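Workard in practice: the gallery

Rornstead workshop, updated 29th August

Welcome to the gallery for Workard, our working rules for hand-held grippers, headset rigs and the rooms we use them in. The full text is a separate page and it's fairly dry (sorry, it has to be). The gallery is the friendlier way in. It goes through the rules in the order you run into them on a working day, and we've tried to keep the wording short enough to remember while your hands are full.

If you're new at Rornstead, read it once before your first session and again after. It makes much more sense the second time! People from the Rorwood site should know that a few rules differ from theirs, mainly the ones on rest and on naming files.

Before anyone picks anything up

Say out loud what the session is for. One sentence will do: "We're picking up cloth today," or "We're checking the tracking after the update." We started doing this last November and it has saved us from so many mixed-up folders that we'd keep it even if it were the only rule we had.

Walk the room once, all the way around. Look at the floor as well as the tables. Know which cables are live and where they go, and know which way you'd leave if the alarm went. Chairs that aren't being used go to a side of the room.

The gripper check

Our Rebane checklist for hand-held grippers is one page, and we love it. Open and close the fingers a few times and listen. Run a thumb over the rubber-like pads and feel for grit, tears or a lifting corner. Look down into the notch where the pads are cut to a V, as lint likes to hide in fine texture. Wipe the camera cover with the soft cloth and never with your sleeve.

If anything feels off, the gripper goes on the repair shelf with a note. Please write what you felt as well as what you think is wrong. "Catches halfway when closing" is wonderful. "Broken" sends someone on a hunt.

Markers flat, clean and where you said

Marker cubes have a home position for each table, and that position goes on the session sheet. Lift them by the edges. A fingerprint on the black border can be enough to upset tracking under strong ceiling lights, and a cube that got nudged by an elbow can spoil a whole morning's recordings without a single warning on the screen.

Moved a cube? Stop, write it down, start a new recording. It feels fussy the first time. After that you'll do it without thinking.

Sharing the room

Several people can work in one room as long as everyone knows who is wearing a headset and who is not. The person without one does the looking out. Don't walk behind someone in a rig without speaking first, and don't tap them on the shoulder, because a startled person swings their arms and the controller goes with them. Say their name and wait for an answer.

Tables are part of this too. Leave a clear stretch of floor on every side of a headset user, and before they begin, let them reach out and find out for themselves where the nearest edge is.

Gripper and marker cube up close at the table, with a headset and hand controller in use across the room beside the round white table. Both kinds of work share one floor, so the speaking-up rule covers everyone.

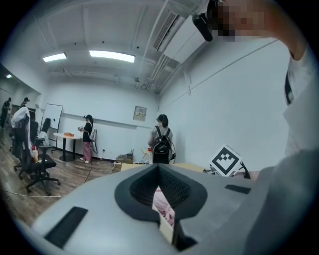
Putting on a backpack or rig

Get help. We mean it, even if you've done it a hundred times. One person holds the weight while the other closes the straps, and they trade places at the end to take it off. Hair gets tied back, lanyards come off, and loose cable is gathered before the first step.

Once it's on, turn left, turn right, crouch a little and stand up again. If a cable pulls during any of those, it will pull during the task. Fix it now while someone is still there to help you.

Rest

We switch after 15 minutes in a headset. The full text used to say "when tired," and people are terrible at noticing when they're tired, especially when a task is going well! A timer does the job better. Switching means headset off, rig off if you're wearing one, and a proper look at something far away.

Gripper work has no fixed timer, but wrists have opinions. Change hands where the task allows it. If you find yourself bracing the gripper against your body, that's your break.

While recording

Speak at the start, then let the person work. Coaching from the side changes how somebody moves, and the recording ends up showing two people's ideas of the task. If you see a safety problem, forget all that and say "stop" loudly. Anyone may say it. There's no penalty for a stop that wasn't needed, and we've had some very good talks after those.

Failed grasps stay in. Drop the object, miss it, grab it by the wrong corner: keep going and mark it on the sheet. Clumsy attempts are useful, and deleting them makes the set look tidier than the work was. The only recordings we remove on the spot are ones where a person has asked us to.

People first

Everybody who may be picked up by a camera is told before it's switched on, including people who only came in to fetch a charger. The notice goes on the door at eye level. Anyone can ask for a recording to be taken out, during the session or later, and they don't have to say why.

Visitors are very welcome. They get a short tour, a place to stand, and a chance to try a gripper at the end of the day when the real sessions are finished. (Do try it. Picking up a folded towel with one is harder than you'd think and great fun.)

Closing up

Copy first, check the copy, then clear the card. Two places, always. Wind cables loosely, over and under, and hang them up. Markers back in their box, grippers back on their stand with the fingers open so the pads don't take a set.

Then fill in the last box on the sheet, "What should the rule have said?" That box is where most of Workard came from. We've now logged 1,458 sessions under it, and nearly 2 in every hundred sheets come back with something in that box that we end up using. Keep them coming, even the grumpy ones.

Coming to the gallery next

Lighting checks, charging and battery storage, and a longer section on working with cloth. The paper checklists are in the rack by the Rornstead front desk, and Rorwood has the same set.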